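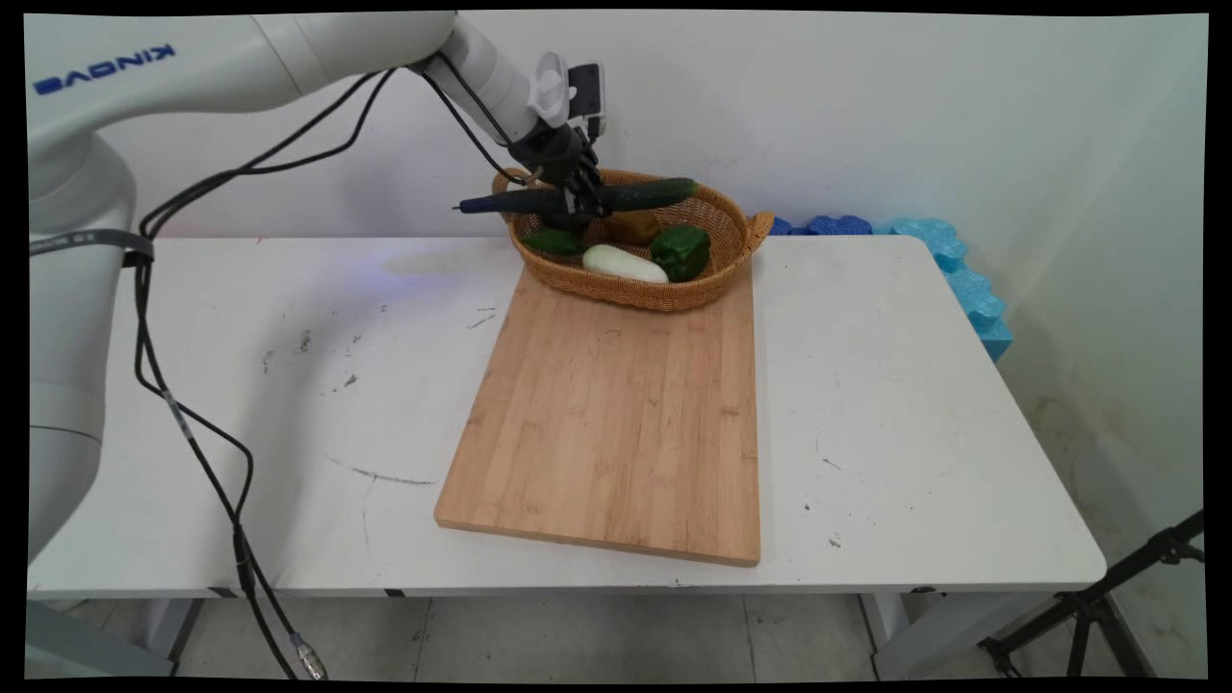
Keeping vegetables on the counter without losing half of them

Kitchen tips – updated 2023-03-10

Quick one this week, well, quick-ish. A lot of you asked about produce storage after the pantry post so I went through my notes and the comments. No particular order.

Baskets

A basket beats a bowl for most things. Air gets in at the sides, a bowl just collects damp at the bottom and you find out in a week. Wicker is fine. Wire is fine. Plastic with holes, fine but ugly.

Shallow over deep. If you can't see the bottom layer you will forget the bottom layer. An oval one with a handle fits at the back of a counter better than a round one and you can carry the whole lot to the sink in one go.

Don't line it with a plastic bag. Paper towel or an old dish towel, change it when it looks sad. I use the cut up legs of old pajamas. Works.

Cleaning wicker – dry brush first, always. An old toothbrush or a paintbrush for the gaps. Then a damp cloth with one drop of dish soap, wipe, wipe again with plain water, and out in the sun or by a window til it's dry all the way through. Never soak it. I soaked one overnight in the laundry sink and it came out shaped like a hat.

Sticky spots: baking soda paste, leave five minutes, brush off.

What goes in it

Potatoes – out on the counter only if you're cooking them in the next day or two. Light turns them green and the green bits are bitter and not good for you. Longer than that, paper bag, dark cabinet, away from onions. Onions near potatoes = sprouts. Doesn't matter which cabinet, just not the one over the stove.

Green peppers – fridge for anything past two days, crisper drawer, dry. Counter is OK for tonight's dinner. Wash right before you cut, not when you get home. A wet pepper gets slimy at the stem first so check there. Wrinkly ones are still good cooked, chop them and freeze them for chili.

Cucumbers – the fussy one. Too cold and they go glassy and watery, too warm and they go yellow. Warmest part of the fridge, so the door or the front of the top shelf. Wrap in a paper towel, then in a loose bag. Keep away from bananas, tomatoes and melons, those give off gas that ages a cucumber fast. On the counter just for the day you're eating it.

Once cut, stand it cut side down on a folded paper towel in a tub. Slice off the dried end next day and carry on.

Gourds and pale cucumbers – the thin skinned ones from the farm stand get treated like any cucumber. The hard skinned gourds will sit out for longer. Press with your thumb, if it gives, eat it this week. Peel the pale ones if the skin tastes bitter, taste a bit from the stem end before you put the whole thing in a salad.

Loading order, if you do a mixed basket for the day: heavy and hard in first, so potato at the bottom, peppers at the sides, long stuff across the top. Peppers crack if you drop a squash on them. Ask me how I know.

Cutting boards, bamboo mostly

I've had my Fonness bamboo board for years and it's not fancy. Long rectangle, no groove. What keeps it going:

Wash both sides, even if you only used one. One side wet and one side dry is how they warp.

Stand it on its edge to dry. Not flat on the counter, the underside stays wet and you get a black patch that doesn't come out.

Never the dishwasher. The strips come apart at the glue.

Oil when it looks pale and chalky. Food grade mineral oil, warm cloth, leave it overnight, wipe off the extra. I do mine in April and then again whenever I remember, which is not often enoguh.

Smell of onion: half a lemon and coarse salt, scrub along the grain, rinse. Fuzzy surface after a few washes – 220 grit sandpaper, light pass, rinse, oil.

Slipping? Damp dish cloth underneath. Fold it once only, otherwise the board rocks. The Hendeo rubber mat someone suggested is good too, but it holds water under it, so lift it up at the end of the day.

Don't park a basket half on, half off the board while you're chopping. Push it right back or move it to the side. You lean on the front, basket goes down the back, potatoes under the fridge forever.

White tabletops

Got several questions on this. White shows everything, I know.

Gray or black marks from pans and metal feet – those are usually metal left ON the surface, not a scratch. Run a nail over it. No groove, it'll clean off. Baking soda paste, soft cloth, small circles, rinse. Melamine sponge as a second try but go easy, it dulls a shiny finish and then you've got a dull patch to look at instead.

Real scratches you can't clean off. On a painted table you can touch up. On laminate, live with it or put the board over it. I have a board over mine.

Long faint streaks are often just cleaner that dried. Wipe with warm water and a splash of white vinegar, then dry it straight away with a towel. NOT vinegar on stone tops, ever.

Beet and turmeric: get it right away. If you didnt, baking soda paste under a wet paper towel for an hour. Sunlight fades what's left of turmeric, it really does.

Walls behind the table – same idea, dish soap and warm water first, barely damp cloth, start low and work up so the drips don't streak. Flat paint hates scrubbing. Test behind something.

Ten minute setup before you cook

Basket at the back, board in front of it, knife on the right (left if you're left handed, obviously). Scrap bowl next to the board. I use a Skorkis mixing bowl with a chip in it. Everything you're going to cut goes in the basket unwashed, then the whole basket goes to the sink, wash the veg in a colander, dry, back to the board. Don't put wet veg back in wicker!!

Longest job first. Potatoes on to boil, then peppers, cucumber last so it stays crisp.

Salt sliced cucumber in a strainer for 20 minutes if it's going in anything with yogurt. Squeeze. Otherwise soup.

From the comments

Someone keeps a strip of masking tape on the basket handle with the shopping date. Stealing that.

Someone else lines the crisper with bubble wrap, bubble side up. Tried it, peppers lasted fine, felt silly.

Lockyer drawer liners – two people say yes, one says they smell like tires for a month. Air them outside first I guess.

Next time: onions, garlic, and what to do about fruit flies.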